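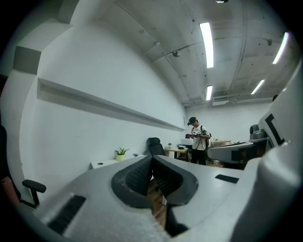
Granis compara en mayo dos pinzas manuales, la Trurkari y la Barkavis, con 48 tareas de agarre y 859 demostraciones registradas. El objetivo es elegir una para el proyecto Phetsri – la decisión afecta también al controlador.

La prueba con dos manos exige conocer la posición relativa de ambas pinzas, que se calcula con marcadores cuadrados. 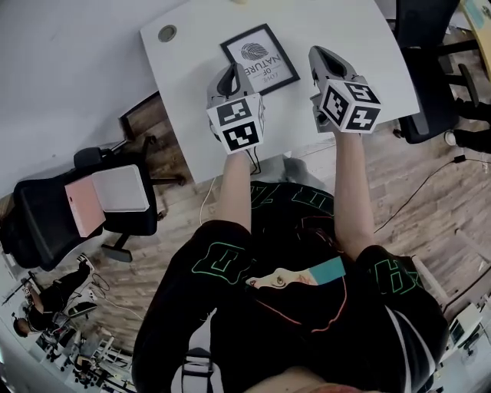

¿Se puede repetir el ensayo sin brazo robótico? Basta con las pinzas manuales; el brazo solo interviene al validar la política.

El límite fijado es de 2000 ciclos por juego de dedos.

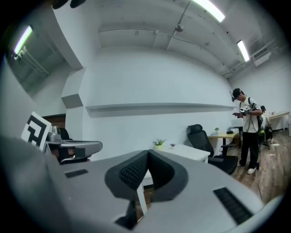

Un lector observa que 200 ciclos ya desgastan la goma de sus dedos y pide que se publique la curva completa.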